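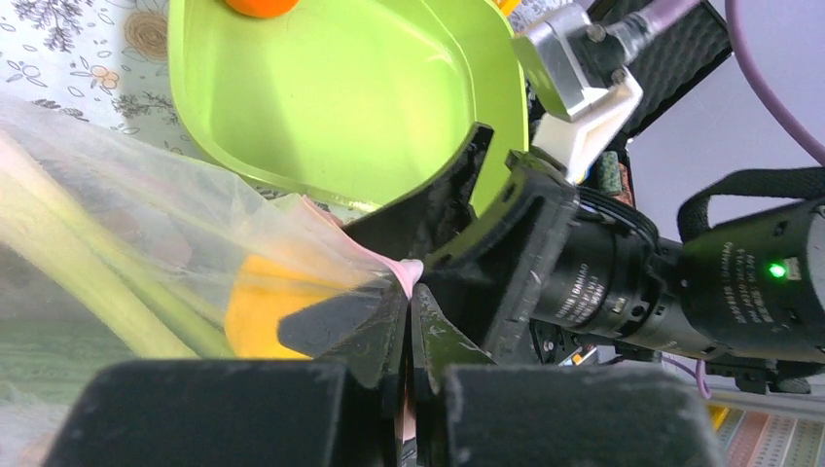 **그림 3.** 손목 카메라에서 본 봉투 파지. 두 손가락판이 분홍빛을 띤 봉투의 뭉친 부분을 잡고 있다. 반투명 비닐 너머로 셀러리 줄기가 보인다.

### 4.3 비닐봉투 파지에서의 실패 분석

본 절에서는 식재료 정리 작업 중에 관찰된 파지 실패를 보고한다. 전체 시행은 237회이며, 그중 봉투를 직접 잡고 옮기는 시행은 109회이다. 이 109회 가운데 40회가 실패로 기록되었다. 실패의 판정은 Vimala Alva와 Wilmer Chávez가 각각 독립적으로 하였고, 판정이 서로 다른 경우에는 관절 전류 기록을 함께 보고 다시 결정하였다.

가장 많은 실패는 봉투의 미끄러짐이다. 그림 3과 같이 비닐이 한 곳에 뭉쳐 있으면 두 손가락판 사이에 여러 겹이 들어간다. 이때 제어기는 손가락의 간격이 더 이상 줄지 않는 것을 보고 파지가 완료되었다고 판단한다. 그러나 바깥쪽 겹만 눌리고 안쪽 겹은 충분히 고정되지 않을 수 있다. 들어 올리는 동작이 시작되면 내용물의 무게가 안쪽 겹에 걸리고, 봉투는 조금씩 아래로 빠진다. 우리의 제어기 Inport는 간격과 전류만을 사용하므로 이 변화를 초기에 검출하지 못하였다.

두 번째 유형은 내용물을 함께 무는 경우이다. 그림 3에서는 주황빛이 도는 노란색 물체가 왼쪽 손가락판 가까이에 놓여 있다. 이러한 배치에서 접근 위치가 조금만 달라져도 손가락이 봉투와 함께 내용물을 누를 가능성이 있다. 실제로 11회의 시행에서 내용물이 눌렸고, 그중 두 번은 채소의 표면이 손상되었다. 또한 셀러리처럼 긴 물체는 봉투 안에서 회전하여 손목에 예상하지 못한 모멘트를 준다. 이 힘 때문에 보호 정지가 세 번 발생하였다.

안전의 측면에서는 정지 이후의 동작이 더 큰 문제였다. 초기 설정에서는 보호 정지가 해제되면 손가락이 자동으로 열렸고, 공중에 있던 봉투가 그대로 떨어졌다. Encarnación Arroyo의 제안에 따라 우리는 이 설정을 변경하였다. 현재는 정지 후에도 파지력을 유지하며, 작업자가 확인 버튼을 누른 다음에만 팔이 천천히 내려가고 손가락이 열린다.

손가락 패드의 상태도 검토하였다. 그림 3의 패드에는 먼지와 밝은 색의 작은 자국이 보인다. 표면의 오염이 마찰을 낮추었을 가능성이 있으나, 시행마다 패드를 닦은 조건과 비교하지 않았으므로 본 연구의 자료만으로는 그 영향을 분리할 수 없다. 비닐의 두께도 통제하지 않았다. 이 두 변수에 대한 실험은 5장에서 설명하는 후속 장치로 진행할 예정이다.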